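New house rules for robot suturing practice are out, and I like most of them

By the Pumden skills desk

If you book bench time on the surgical robots at the Kirkegaard training center, you've probably seen the email by now. The new good practice rules for suturing on tissue pads kick in at the start of January, and they cover everyone, from first-timers on the console to people who've been stitching pads for years (yes, that includes me).
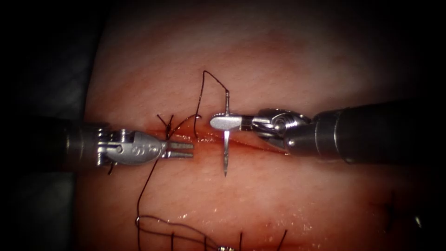
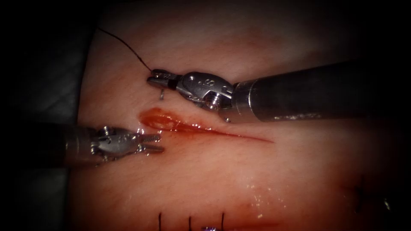

Robotic suturing on a practice tissue pad, with one instrument coming in from each side of the cut.

I sat in on the briefing on Saturday, and it was a livelier morning than I expected from something called a practice standard! The document is seven pages long, it was put together by the training teams at Kirkegaard and Horkton, and it replaces the old one-page sheet taped up next to the consoles. Before they wrote it, the two teams went back through 1,694 logged practice sessions to see what people were doing with their hands and, more to the point, with their needles.

The needle part is the one everybody wanted to talk about. Under the new rules you hold the needle by its body with the driver, never by the tip, and you follow the curve on the way through the tissue. If you feel like you're forcing it, stop and take a new bite. You also have to keep both instruments in view the whole time the needle is moving. Plenty of us have the bad habit of parking the idle hand somewhere off to the side, and I got a look from across the room when that line was read out.

Then there's thread. Pull with the instrument and watch the tissue, says page four, which sounds a bit like fortune cookie advice until you remember there may be very little feel coming back through the controls. The edges of the cut should meet and stay flat. If they bunch up, it's too tight and the stitch gets marked down. Tails get trimmed before you start the next knot unless your instructor wants them left long, and loose thread shouldn't be wrapped around a wrist joint when you go for the next pass.

Needle counts are now required too. You count in before you sit down and count out before the pad leaves the table, and a second person signs the card. Retired pads can be reused for up to two sessions if there's clean space left on them, with the older rows left in place so you can compare. I'm glad they kept that. Looking at my own rows from a month back is the most useful (and most embarrassing) part of the whole exercise.

My one gripe is the logging. Every session has to be entered in Gurar, the booking system, before you leave the building, and anyone who has tried to use Gurar at the end of a long evening knows how that goes. Someone asked if we could fill it in the next morning and the answer was a very polite no. There's a paper form for when the system is down, so I'd grab a few of those now.

What isn't in there yet is anything on scoring by software. The Horkton people said they want to see how human scoring holds up under the new rules first, and they wouldn't give a date for it.

If you already have a sign-off under the old sheet, it stays good until your next renewal. New trainees need to pass all seven stations on the checklist, and the stations can be taken in any order. Copies of the rules are at the front desk in Pumden and in the console room at Kirkegaard, and comments on the first version are open until the end of January. I've already sent mine in, and it's mostly about Gurar.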